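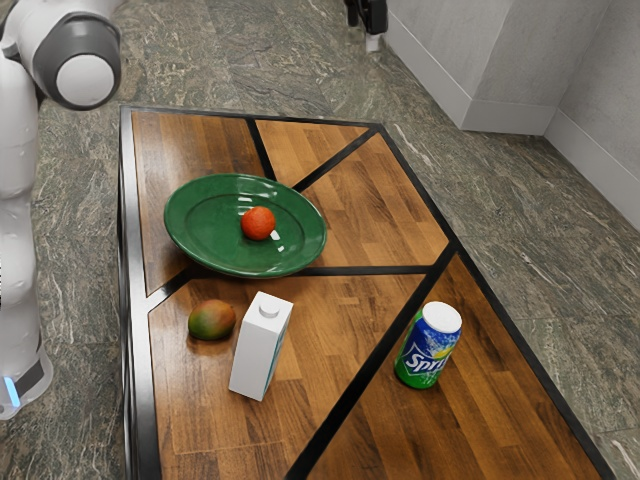 Figure 17. Arm at the side of the table in the simulated cell, clear of all objects.

4.3 Checking the cell before a tabletop run

This section applies to every run started from the Lirkeo console, whether the task is executed in simulation or on the physical arm. Simulated runs follow the same rules as physical ones. A task file that has not passed the checks below in simulation must not be copied to a physical cell.

Before you begin
Load the cell file and the object list for the task. You need operator rights or higher. Trainee accounts can view the cell but cannot release the arm.

1. Open the cell file and wait until the console reports Ready.

2. Compare the table in the cell file with the one named in the task sheet. The height and the edge positions must match. Do not correct a mismatch by moving the arm base.

3. Confirm that the arm is not in contact with the table or with any object. If it is, select Retract and wait for the motion to finish.

4. Compare the objects on the table with the object list. Fruit, cartons and drinks cans are separate classes and have separate grip force limits. An object resting on a plate is entered as two items, with the plate as the support.

5. Check the pose of each upright container. A carton or can that leans by more than the tolerance in the task sheet must be reset with Place Upright. Repeat step 4 after any reset.

6. Set the speed limit to 15 per cent for the first pass.

7. Start the run and keep the Stop control within reach until the first pass is complete.

8. Save the log under the task number and enter your name as operator.

CAUTION: Do not raise the speed limit during a pass. Stop the arm, change the value and start again from step 3.

CAUTION: On a physical cell, keep all persons outside the marked area until the arm has been stopped and locked. The indicator light on the arm is not a safety device and must not be used to judge whether it is safe to enter.

Note: Joins, strips and strong grain in a tabletop can be read as object edges – as can highlights on a glazed plate. If the console lists an object that is not in the task sheet, mark it as False and report it. Do not delete it from the log.

Note: Grip force limits for glazed and curved items are held in the Holzer table, sheet 104. Local copies are not valid.

Changes to this section
Requests go to Doaa Alaoui (cell files) or Kristóf Szalai (limits and tolerances). The tolerance rule in step 5 was added in July following the review at the Tredarness site.

Continue with section 4.4, Releasing the arm.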